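Skasta Two-Arm Bench Unit

Products / Workplace automation / Bench units

The Skasta is a two-arm robot for handling work at a table. It is supplied by Bavura to workrooms, returns departments and training kitchens where small articles of many different shapes must be picked up, moved and set down throughout the day. The unit works at an ordinary table and does not require a fenced cell, subject to the site assessment described below.

Each unit is delivered with a different tool on each arm. The left arm carries a parallel gripper for lifting and placing. The right arm carries a gloved hand, which may be held clear when the task calls for one arm only. Customers may ask for the tools to be exchanged at the time of order.

Handling mixed articles

Many workplaces do not handle one product in long runs. A returns desk may receive electrical goods, clothing and household items within the same hour, and staff must decide afresh how to hold each one. The Skasta is taught by demonstration: a member of staff guides the task, and the unit builds up its handling from these sessions. Bulky articles and items of food can be included in the same task set. With the left arm, the gripper can hold a VR headset over a bowl on the work mat while the right hand stays raised to one side.

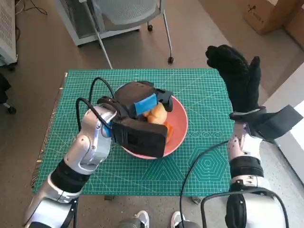
What changes for staff

Bavura advises customers to plan the change in duties before the unit arrives. The repeated reaching and lifting passes to the robot. The judgement about what should be handled, in what order and to what standard remains with the people who know the work.

At Skostuter, where the unit was introduced in May, the bench team was consulted on the layout of the tables and on which tasks should be handed over first. Team leader Jarmila Urban reports that two of her colleagues now spend the greater part of the shift teaching and checking tasks, and that both posts were regraded to reflect this. Rest breaks and shift lengths were left as they were. Some staff preferred to keep to manual work, and the rota allows for it.

"We asked for the stop control to be within reach of every seat, and for the right to use it without giving a reason," says Zdeňka Sokol, staff representative. "Both were written into the working agreement."

Work with food items

Food items are a useful test of placing, as they vary in size and surface and are easily marked. The bowl and mat set shown here is used for bench work of this kind, with the gripper brought up to the rim of the bowl and a piece of toasted bread inside. The printed grid on the mat gives staff a fixed reference when they set out a task again. The standard gripper is not offered for preparing food that will be eaten. 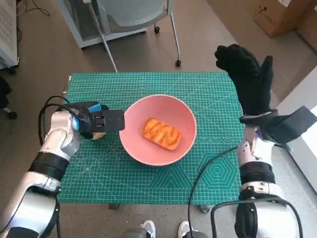

Specification

Arms: 2
Tools as supplied: parallel gripper (left), gloved hand (right)
Stored demonstrations: up to 3,000
Service interval: 3,000 working hours
Staff training places included: 20

Installation and training

A site assessment is carried out before any order is confirmed. It covers the table, the floor, cable routes and the space in which staff will stand or pass. The assessment is led by Costel Stanciu, and a written copy is given to the customer and to staff representatives.

Training is arranged by Soudabeh Kiani and takes place at the customer's own tables. No previous knowledge of robots is expected. The Diệp task library, in which taught tasks are named and stored, is included with the unit and may be used by any trained member of staff.

Enquiries

Requests for a quotation or a visit should be addressed to Sabina Tóth, Workplace Products, Bavura. Please state the kinds of article to be handled and the number of staff who normally work at the bench.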